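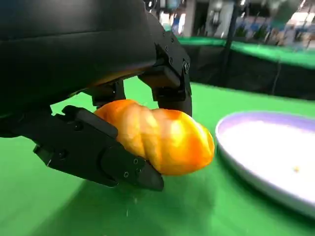 Madinix
Parallel gripper damages soft bread before the controller reports contact

Two-finger electric gripper on a small arm, set up in a shared workshop in Vellamdale. The job is to pick a twisted bread roll off a green table and put it on a plate next to it. The close command runs to a position target with a motor current limit as a backup. With rigid parts this works fine. With bread, the fingers sink in well before the current limit trips, and I get crumbs on the table and a dent in the roll.

Lowering the limit makes it trip on friction in the linkage, with nothing in the grip. The lowest value that closes reliably on air is 53 in driver units. Position feedback is the raw encoder count. There is no force sensor and no budget for one. Is there a way to detect contact earlier using only current and position?

Posted July 28, 2020

Plurirura
Use softer pads.

Guzmán
A fixed current threshold is the wrong test here. The linkage friction varies with finger position, so a single limit has to sit above the worst point of the stroke, and everywhere else it is too loose.

Record a baseline. Close the gripper slowly with nothing in it and log current against encoder count over the full stroke. Do this several times and average. Store the result as a table, then during a real grasp subtract the table value at the current position. What remains is mostly contact load, and you can put a much smaller threshold on that.

Notes:

Keep the closing speed the same for the baseline and the grasp. Friction depends on speed and the table is only valid for the speed you recorded.

Ignore the first part of the motion. Starting current is large and will trip any small threshold.

Require 5 consecutive samples over the threshold before you call it contact. One sample is noise.

After contact, stop and hold position. Do not keep driving to a current target. Bread relaxes under load and the fingers will follow it in.

Redo the table if you change the pads or grease the pivots.

Madinix
Thanks. I logged the baseline and the friction is much worse near the closed end, with a bump at count 343 on every run. I had been setting the limit to clear that bump without knowing it was there.

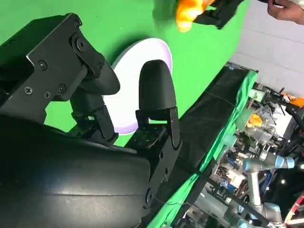

With the table subtracted, the residual on an empty close stays small enough that I could drop the threshold to a fraction of the old one. Closing now takes over 2 seconds at the slower speed, which I can live with. The dent in the roll is shallower but still there. I have not tried holding position after contact yet. That needs a change in the driver, as it currently drops to a fixed holding current when the move ends.

Guzmán
Then the remaining dent is probably the holding current. Read the encoder at contact and send that count back as the new target before the move finishes. On most drivers that avoids touching the firmware. If the roll slips during the lift, add a few counts of closure at a time.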